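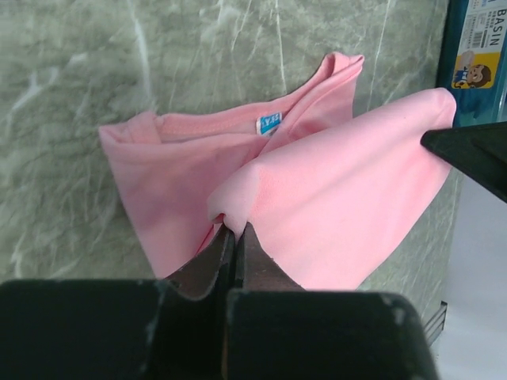
Dzifa Agbenyega wrote that she would give up on perfect squares altogether, and that was the first reply to come in after I put this up on the Annan neighborhood board, so I am trying again over here with a bit more detail.

How do you fold kids' T-shirts so they stay folded? I mean the soft, thin knit ones that slide around while you're working on them. I have 4 drawers for two children, and by the second morning every one of them looks like somebody stirred it with a spoon. I do my folding on the counter because it's the right height for my back, but it's a slick surface and the shirts skate all over the place. The sleeves are the worst of it! I get one tucked in nicely and the other one pops out. I'd love a method my six-year-old could manage too, if there is such a thing.

Posted by Jellico, 21 December 2024

Fuseini Tetteh
Put a bath towel down on the counter first. It grips the cloth and you'll stop chasing shirts. Then lay the shirt face down, collar away from you, and smooth it from the middle outward with your palms. Fold one side in toward the center, lay the sleeve back flat along that fold, and do the same on the other side so you have a long strip. Now bring the hem up to just short of the collar, and fold that in thirds. It should stand up on its own if you set it on its edge. Stand them all up in the drawer like files and the kids can pull one out without digging through the rest. My girls learned it over one February break, and yes, theirs came out lumpy for a while (they still do, some weeks), but lumpy shirts stand up fine too.

Drolel
just roll them. works for me

Dzifa Agbenyega
Hello again from the other board! I do stand by what I said. With little ones I fold in half, sleeve to sleeve, then in half again, and it goes in the drawer however it lands. But I tried the towel this evening after reading Fuseini's answer and oh my, what a difference, so I'm keeping that part.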